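## 3. How I collected the kitchen-table recordings

I'll start with the table, because the table is where I got most of this wrong the first time.
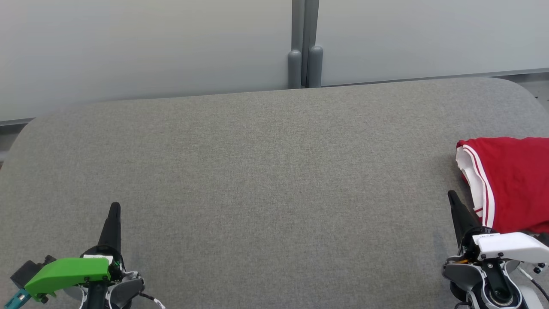

When I began asking people in Nalell about the words they use for leftovers, I figured the talk would come easily anywhere. Leftovers! Who doesn't have something to say about leftovers? So in May I booked a meeting room at the town library, put out a recorder and a pitcher of water, and waited for the stories to roll in. What I got was short, polite answers. People sat up straight and gave me the words they thought a researcher would want, and then they asked if they could go.

The second round went much better, and all I changed was the place. I asked if I could come over around supper and sit wherever they normally eat. For a lot of folks that was the kitchen table (in one home it was the top of a chest freezer with two stools pulled up). The talk got louder and messier right away. People interrupted each other, argued with their sisters, opened the fridge to show me what they meant. I have one long stretch of tape that is mostly a fight over whether soup counts, and I would not trade it for all the library sessions put together.

### 3.1 Who took part

I worked with 30 households, split between Nalell on the river side and Lumau up the valley. The two towns are close enough to share a high school but people will tell you, with some heat, that they do not talk the same. I tried to get a mix of ages in every home. That was easier in Lumau, where grandparents tend to live downstairs, than in Nalell, where they tend to live across the street and had to be called over.

I didn't pay anyone. I did bring a pie each time, which I suppose is a kind of payment, and I should say that the pie caused a small problem of its own: a fair amount of the early tape is people talking about the pie. I left those parts out of the counts unless the speaker got around to what they'd do with the rest of it.

### 3.2 What counted as a leftover word

From the recordings I pulled 821 uses of a word or phrase for food kept from an earlier meal. One of those was a dog's name, so I took it out, leaving 820 in the set I work with from here on. Of these, 384 were plain old "leftovers," and the other 436 are the ones I got excited about.

The local favorite is "seconds-day," which people in Lumau use for both the food and the evening you eat it ("It's seconds-day, so don't expect much"). In Nalell I heard "keepings" far more often, mostly from speakers over sixty, and almost always for meat. Nobody I talked with used "keepings" for salad. When I asked one woman whether she could, she laughed so hard that she had to put her fork down.

Figure 1 goes with this section. I coded each use by hand, going by what the speaker was talking about at that moment and not by what the word "should" mean. If somebody said "keepings" and pointed at a bowl of beans, it went in as beans. Where I couldn't tell what the food was, I marked it unknown and kept the word anyway.

### 3.3 Checking my own ears

I grew up two counties over, so I hear some of these words the way my own family said them, and that worried me. To keep myself honest I used the word list from the Wattimena supper survey, an older project that covered the same valley, and went back through every tape with it beside me. It caught several things I'd slid right past. The best was "the cold half," which I had been hearing as a comment on the weather.

I also ran the transcripts through Sosau, the little search program our department uses, mainly to find spelling slips. It's slow and it crashes on long files, but it did turn up places where I'd typed the same word three different ways in one evening.

Two limits to mention before I get to the results. First, supper talk is family talk, and I can't say much about how these words work at a store or at school. Second, I visited each home once. A few people wrote me later with words they'd thought of after I left, and those are lovely, but they aren't in the counts. I've put them in the appendix with the soup argument.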